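Is one day enough for Idine in October?

We're stopping in Idine on a Saturday, off the boat at 10 and back on by late afternoon. Is the Vitura walking tour worth it, or should we just wander? My mum's coming and she hates hills!
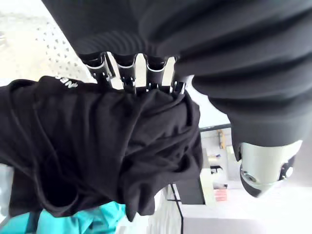 Dark fabric, bunched up

Gisela Harms
Wander! We did the tour and it was 34 each, mostly standing about. The old harbour's flat, so your mum will be fine.

Monique Lefèvre
Depends. Bring a coat.

Related questions
Bus from Lemaire to Idine?
Luggage storage in Emico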